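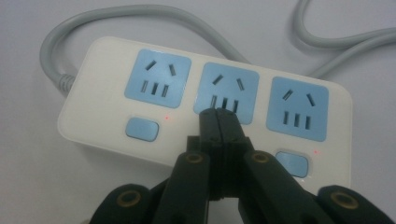 Ticket 3453 — Playoff bracket scores wrong after stat corrections
Product: Nisen league manager
Opened by: Hok-lam Tse, commissioner
Status: Closed

Hi support folks,

I run a twelve-team fantasy football league on Nisen and we've got a playoff problem. Our semifinal between Kai-wen Siu and Shih-chieh Tam finished on the app with Kai-wen ahead by 5 points. Everybody saw it, Kai-wen posted a lot of dancing GIFs, fine. Then the stat corrections came through overnight and when I opened the app with my coffee the bracket had Shih-chieh in the final. But the matchup page still says Kai-wen won! So one page says one guy and the other page says the other guy, and both of them are texting me.

I've already logged out and back in, cleared the app, and looked at it in a browser on my laptop. Same thing everywhere. Lineups lock for the final in January like always, so I'd love to have this sorted before then, please. There's a trophy. It's ugly, but people care about it.

Hok-lam

Reply from Chia-hao Chiu, Nisen support

Hi Hok-lam! Thanks for writing in, and sorry about the mess in your inbox. Could you send me three things when you get a minute:

Your league's scoring settings (Commissioner Tools, then Scoring, then Export)
Whether you changed any scoring rule after the regular season ended
The tiebreaker you picked for the playoffs

Please don't press Recalculate Bracket yet. It'll overwrite the old result and I'd like to see it first.

Reply from Hok-lam Tse

Export attached. I didn't change any scoring for the playoffs, I wouldn't dare. The tiebreaker is higher seed, and Kai-wen was the two seed and Shih-chieh was the three.

Um, about Recalculate Bracket. I pressed it. Twice, before I wrote to you. The first time nothing happened and the second time it spun for a while and then showed the same bracket. I hope I haven't wiped out anything you need.

One other thing that may or may not matter: we moved over from Tedel last summer and brought all our old seasons with us. The import was a little bumpy back then. One team came in with no owner and I had to reattach it by hand, and that was Shih-chieh's team.

Reply from Chia-hao Chiu, Nisen support

No harm done, I found the older result in the nightly backup. And I'm really glad you mentioned the import, I would have been poking at the stat corrections all afternoon.

So I went through your export. The corrections themselves look right. Shih-chieh's defense picked up a sack, Kai-wen's running back lost a few yards, and after all of it Kai-wen is still in front. The matchup page is the one to believe.

The bracket is another story. It seems to be reading Shih-chieh's team under two different team records, the one from the import and the one you attached by hand. When the corrections arrived, the bracket added some of his bench points to his starters. That put him at 70 points over what he really scored for the two slots involved, and he jumped ahead.

I can merge the two records from my end. Before I do, would you try something for me? Go to Commissioner Tools, Teams, and tell me if you see his team listed once or twice.

Reply from Hok-lam Tse

Once in the app. Twice in the browser! The second one is grayed out and has his old team name from Tedel, which I won't repeat here. I never noticed because I do nearly everything on my phone.

Do I delete the gray one? My brother-in-law Siu-ming Hung (he's in the league too, he finished last) says just delete it, but he also started a kicker on a bye week, so I'm checking with you.

Reply from Chia-hao Chiu, Nisen support

Please leave it alone! Deleting it would take his imported history with it, all those old seasons. Merging keeps everything.

I've started the merge now. Your league will be read-only while it runs, so no trades or lineup changes for a bit. You'll get an email when it's finished. After that, go ahead and press Recalculate Bracket, one time, and wait for the green check mark.

Reply from Hok-lam Tse

Got the email. Pressed it once and sat on my hands. The bracket now has Kai-wen in the final, the matchup page agrees, and the browser shows Shih-chieh's team a single time. His old seasons are all there too, including the year he won it, which he checked before I did.

He's taking it pretty well — he says he was in the final for a whole morning and it counts. It doesn't count.

One leftover question and then I'll leave you in peace. The third place game still shows as "to be decided." Do I need to do anything there?

Reply from Chia-hao Chiu, Nisen support

Nope, that one fills in on the next hourly refresh. If it still says the same thing by dinnertime, just reply on this ticket and it'll reopen. I've also passed the double record problem along to the people who look after imports, with your export attached and the team names removed.

Good luck in the final to Kai-wen!

Reply from Hok-lam Tse

Third place game filled in, it's Shih-chieh against the four seed. You can close this. Thanks a ton, Chia-hao.

Ticket closed by Chia-hao Chiu
Resolution: duplicate team record merged, bracket recalculated by commissioner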